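Tea box

A tea box, also called a tea chest by people who have never had to carry a real one, is a shallow hinged container divided into compartments and used for storing wrapped sachets. It is common in offices, guesthouses and the homes of people who were given one. Most are wooden, with a window in the lid so that guests can see what has run out.

Contents

In theory each compartment holds one kind of tea. In practice the partitions discourage very little, and anything small enough ends up inside, including sugar, milk portions and coffee capsules.

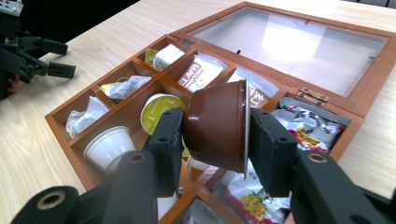
Capsules are a poor fit. They are round, they roll, and they take up the room of several flat sachets. The Gristari catalog lists a deep model, the Binport, that holds 4 rows of capsules and almost no tea, but still calls it a tea box.

Placement

The box is usually kept near the kettle, where steam gets at the paper wrappers. Meeting rooms prefer the middle of the table, out of reach of everyone equally. A box with its lid folded back needs twice the space of a closed one, a fact often discovered after the cups are down.

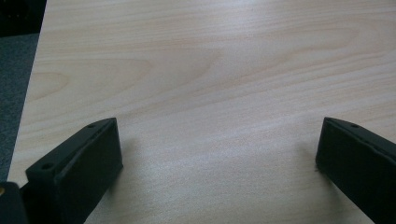
Pale tabletops show tea rings sooner than dark ones, and coasters are sold separately.

Care

Varnished boxes are wiped with a barely damp cloth. Crumbs of leaf collect in the corners and are best tipped out over a sink. Hinges loosen with use, and the tiny screws are easily lost in carpet.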